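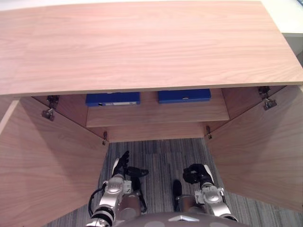
Ticket: Andeo midi skirt, lining clings and climbs
Status: Closed
Opened: 7 Jan 2021
Customer: Shabnam Bukhari
Handled by: Emiliano Domínguez, Zunlow Customer Care
Item: Andeo A-line midi skirt, bottle green, wool mix with lining
Ordered in: December

Customer message

I bought this skirt from you before Christmas and have worn it 3 times. Each time the lining has crept up under the skirt as I walk and wrapped itself round my tights. By the time I get from the station to work it is bunched at the top of my legs and I have a lump at the front that shows through the wool. The product page says "falls cleanly over tights". I would like to know whose tights.

Before you send me the size guide, I have read it. The waist fits. The hips fit. The length is what you said it would be. I don't want to hear that I should size up, as then it will spin round as well.

What I have tried already: different tights, a spray bought from the supermarket (worked until I sat down), and hand cream on my legs before the tights, which my sister swears by and which did very little except make the tights hard to get on.

Please tell me if this is a fault or if you think it is meant to do that.

Reply from Zunlow

Hello Shabnam,

Thank you for getting in touch and for saying what you have tried, it saves us both some time. I'm sorry the skirt isn't behaving.

There are a few things that make a lining climb. Static is the usual one, mostly in cold dry weather and in heated rooms. The other is how the lining has been cut or sewn in, and that one would be ours to put right. I'd like to find out which it is before I suggest a return. Could you please do the following and let me know:

Check the care label and tell me what it says the lining is made of.
Lay the skirt flat, inside out, and measure how much shorter the lining is than the wool at the front, the back and each side.
Wear it with bare legs indoors and walk up and down for a few minutes.
Wear it with cotton-rich tights, then with the ones you normally wear.

We do have a half slip that many customers like with this style.

Emiliano

Customer message

I'm sure you do have a half slip. I am not buying a second skirt to go under the first one so that the first one works.

Care label: outer is wool and polyester, lining is polyester. The product page doesn't mention the lining at all, only "fully lined for comfort". I would have thought that was worth putting in.

Measurements, skirt inside out on the bed, smoothed flat but not pulled. Lining is 3 cm shorter than the wool at the back. 3 cm shorter at the left side. At the front and on the right side it is 8 cm shorter. I did it again with a different tape measure because I didn't believe it, and got the same.

Bare legs, kitchen to front door and back: lining stays mostly where it should, pulls a little to the right.

Cotton-rich tights: climbs slowly. Annoying.

My normal tights: climbs at once. Lump back within 2 minutes.
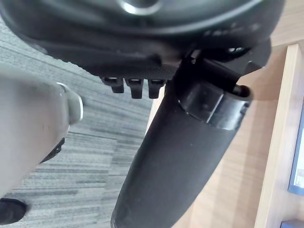

Black handheld controller, close up.

I can believe that static is part of it. I can't believe that static shortens a lining on one side. Can you tell me what the difference between front and back is supposed to be?

Reply from Zunlow

Hello Shabnam,

That's really helpful, thank you. The lining on this style should sit an even 3 cm above the hem all the way round, so your back and left side are right and the front and right side aren't. I've asked the product team whether others in the batch are the same.

While I wait for them, would you mind looking at one more thing? Near the bottom of the right side seam, inside, there should be a small thread loop joining the lining to the wool. It's a swing tack, meant to stop the two layers drifting apart. There's another at the left. If one is too short, or has been sewn at the wrong height, it can hold the lining up.

I'd also suggest, if you are willing, a steam from the inside to relax the lining, with the iron held clear of the fabric and no pressing. Sometimes a lining creases in the bag and looks shorter than it is.

Emiliano

Customer message

Steamed it first, so that you couldn't say I hadn't. Hung it over the bath for 15 minutes after a shower as well, for good measure. The measurements didn't change. I don't know who started this idea that steam fixes everything, but it didn't make a short piece of cloth longer.

Now the loop. You may be on to something there. The left one is a thin chain of thread, fairly loose. The right one is hardly a loop at all, the lining is more or less stitched straight to the seam, and higher up than on the left. When I tug the wool down on that side the whole lining pulls across.

So the front is being dragged up by the right side. That is my reading, anyway. It doesn't explain why your checkers didn't notice, if you have checkers.

I haven't cut it. I assume that if I cut it you will tell me I have damaged the item.

Reply from Zunlow

Hello Shabnam,

I would rather you didn't cut it just yet, you're right that it could make a return awkward. I have put a note on your order to say the fault was reported first, so you are covered whichever way we go.

The product team have come back to me. They opened a few from stock and found one other with the right-hand tack sewn in too high. They're going through the rest. Your choices are:

Send it back for a full refund, return postage paid.
Swap it for one we've measured before it goes out.
Keep it and have the tack redone locally, and we'll refund the cost of the repair on sight of the receipt.

The static is a separate matter and I can't promise that a replacement will be free of it. Polyester lining over nylon tights will cling to some extent in this weather.

Emiliano

Customer message

Thank you for saying that about the static. It's the first sentence in this whole exchange that I haven't wanted to argue with.

I don't want a swap. If you have found one other, I don't trust whoever was at that machine, and "measured before it goes out" is what I had assumed happened to the first one. I do like the colour and I have a jumper that goes with nothing else, so I'll try the repair. There is an alterations place near me called Đỗ where I've had trousers taken up. I will ask them to look at the tack only. If they say the lining itself has been cut short I'm sending it back, and I'd like that in writing now, please.

Reply from Zunlow

Confirmed. If the alterations shop finds that the lining has been cut short, you can still return the skirt for a full refund, including after the tack has been undone. I'll hold the ticket open.

Emiliano

Customer message

Collected it today. They unpicked the right tack, let the lining drop and made a new loop the same length as the left. She said the lining was cut perfectly well and had just been caught up while it was being sewn. It now hangs level, I measured it before I left the shop and again at home. 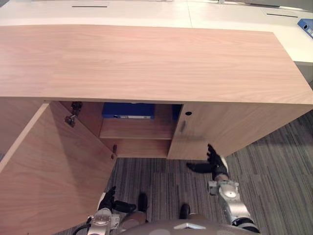

I then wore it for over 2 hours with my normal tights, including a walk to the post office and back and a long sit on a fabric chair. Results, for your product team:

Lump at the front: gone.
Pulling to the right: gone.
Lining climbing: still does it a bit on the way uphill. Comes down when I tug it.
Clinging after sitting: yes, same as before.

With the cotton-rich tights it barely moves, though they go baggy at the knee, so that's a different complaint for a different company.

On the supermarket spray, I tried it again now that the lining hangs properly, on the inside of the lining and not on the tights. It lasted the morning. I wouldn't put that down as a cure. It was also raining, and I suspect the damp did more than the can.

Receipt attached. I'd also like to know whether you are going to change the product page. "Falls cleanly over tights" isn't true, even now that it's been mended.

Reply from Zunlow

Hello Shabnam,

I'm glad it is wearable. The repair has been refunded to the card you used for the order, it may take a few working days to show.

I've passed on your results. The page will have the lining fibre added to the fabric details. I have asked for the line about tights to be taken out, but the wording belongs to another team and I don't have a date from them.

Are you happy for me to close this?

Emiliano

Customer message

Refund has arrived. I looked at the page this morning: lining is listed, the line about tights is still there. Close it if you like. I'll look again when the spring stock comes in and open a new one if it hasn't gone.

Closing note

Cause: right swing tack sewn too high, holding up lining at front and right. Lining cut correctly. Tack redone by outside alterations shop, cost refunded. Some static cling remains with nylon tights. Page wording passed on, no date given.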